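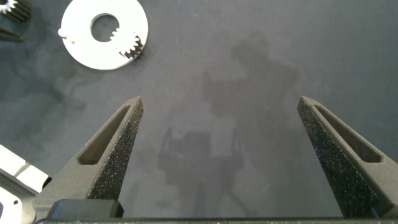
Grey work surface, between the two fingers.

Bench notes: small gears, Plasetside workshop
February 7, 2022

I was told a grey surface would make sorting gears easier. I'm not convinced. Dust still shows up on it, and a shadow falling across the middle turns the colour to mud. Geerts swears by the darker shade. Geerts also sells it.

The parts are from a mixed box, lot 2133, listed as "matched spares". Matched to what, I'd like to know. Bożena Jakubowski paid $30 for the lot and reckons that was fair. I'd have offered 11.

A bright metal finish doesn't tell you much about a spur gear. I'd sooner have the bore measured and the teeth checked against a known one before anybody calls it a spare. The Tornison catalogue gives no tolerances for its small gears, so I'll believe the fit when I've seen it on a shaft. 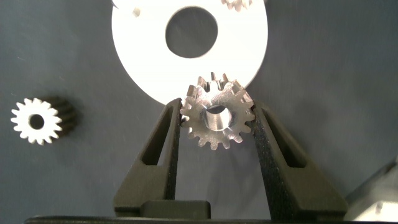
The white-faced ones in the lot get the same treatment. Prices on request, if you must.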